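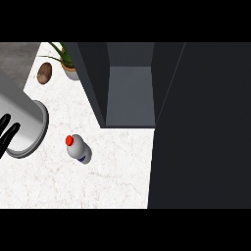
4.2 How the water was supposed to work

The letters sent with Praltdale water never quite agree on what the water does. Of the 654 letters in the Ostermann papers, most promise relief from some named complaint, and the complaint tends to match whatever the reader had written in about. A woman with a bad hip was told that the water was known for hips. Her neighbor, who had written about his nerves, learned that it had been drawn with nerves in mind. Both got the same bottle at the same price.

What the letters do agree on is the manner of use. The buyer was to pour the water at first light, facing east, while reading a psalm aloud. Any vessel with an open end would serve, although the ministry sold its own and spoke coolly of the others. Forty days was the usual term. Buyers who felt no better after 40 days were asked whether they had missed a morning, and a fair number, being honest people, admitted that they had. They were then invited to start over with a fresh bottle.

Earlier writers have treated this as plain fraud. Hòa Lò, in the fullest study of the trade so far, is more patient, and argues that the sellers largely believed their own mail. I am inclined to agree, at least for the first years. The account books show the founder ordering bottles for his own household and paying full price for them, a thing few swindlers do. He also suffered from gout until he died, and seems to have blamed his pronunciation of the psalms.

The change comes with the Prurkier pamphlet, which reached buyers one June and brought a new set of words with it. Until then the water had been blessed. Now it was "charged." It carried "vital currents," and the psalm, which had been a prayer, became a "tone" that set the currents moving. Scripture is still quoted on every page, but it has been given a different job. In the older letters God hears the sick person and may or may not grant what is asked. In the pamphlet the currents respond to anyone who follows the steps, and God is thanked at the end, rather as one thanks the host on the way out the door.

For the churches this ought to have been the sticking point. A prayer that must work if it is said correctly is no longer much of a prayer, and several pastors said so from the pulpit. Their sermons, however, spent far more time on the price. Of the 15 that survive in full, only two raise the doctrine at all, and one of those gets there by way of a long story about a mule. The Cleltus congregation, which passed the strongest resolution against the water, went on storing it in the vestry for members who had already paid.

The sellers answered by pointing to their results. Each mailing carried testimonies, 100 to a sheet in very small type, and they make oddly touching reading. Hardly any writer claims to be cured. They report sleeping better, or quarreling less, or feeling glad of a reason to get up early – and it is hard to argue with a person who has spent six weeks reading psalms at sunrise and feels improved by it. The pamphlet gave the credit to the currents. The pastors, oddly, never put in a claim for the psalms.

One caution about these testimonies is in order. The sheets were edited by the ministry, and the originals were not kept with the letters. I have therefore used them as evidence of what buyers were expected to say, and have left the question of what they felt to the diaries discussed in 4.3.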